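**Call for participants: trial users for the Grodix two-arm sorting kit**

Posted 21 October 2026

Grodix is looking for people to try out its tabletop sorting kit and tell us what needs fixing before it goes on sale in April. You don't need a technical background. We would like to hear from packers, shop staff, retired people, students and anyone else who is used to handling small goods all day.

The kit is a pair of arms on a shared table, with software called Dristance that lets one person set up a sorting job by guiding the arms through it. A job might be moving items from one basket to another, or splitting a mixed bin in two. You will set up jobs like these from the printed guide, run them, change them and run them again. Selim Güneş wrote the guide and will be in the room, but he won't help unless you are stuck for more than a few minutes. We want to know where the guide fails.
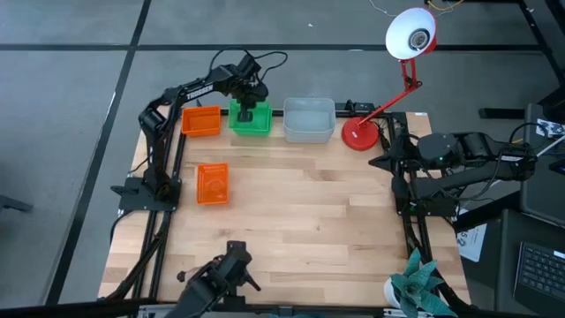 Each participant comes in for 3 sessions. Pay is by the session and is the same for everyone, whether or not you finish the jobs. Parking is free behind the building. Lunch is not included – there is a kitchen with a microwave if you bring your own.

**Who can apply**

- Age 18 or over
- Able to read instructions in English
- Able to stand or sit at a table for up to an hour at a time (breaks whenever you want)
- Not employed by Grodix or by Jutel, who make our software

Left-handed applicants are very welcome. Our last group had only 2, and several of their comments led to changes in the menu layout.

**What you will be asked to do**

Before the first session you will get a short safety talk from Ketill Sveinbjörnsson and learn where the stop button is. Long hair must be tied back, and loose sleeves rolled up. After each session you fill in a form and talk with Anneli Lahtinen for a few minutes. She will ask what was slow, what was confusing and what you would expect to pay for.

Sessions are recorded on video. The recordings are used by the product team and are not published. If you would prefer not to have your voice recorded, say so when you apply and we will turn the sound off.

**How to apply**

Send a short note to Dagný Fogh at the Grodix front desk, by mail or in person. Tell us what kind of work you do or used to do, which hand you write with, and whether mornings or afternoons suit you. A résumé is not needed. People who took part in the earlier round may apply again, but new applicants get first pick of the times.

We reply to every note, including the ones we have to turn down.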